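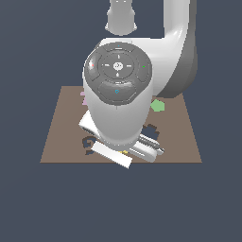
The fault came up on run 30. Morag MacKinnon heard nothing, as there was nothing to hear in a simulator, and read it off the log: force limit exceeded, axis 5.

"Replay it," said Hazem.

She replayed it. The commanded height was seven millimetres below the surface of the table. Plondum had changed the table model in October and left the old offset in the planner.

"And the real arm?"

"Loaded the same file at noon."

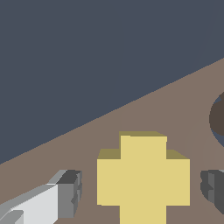

Wrist view, yellow cross, fingers open.

Hazem went down the hall to the emergency stop. He didn't run, but he left his coffee.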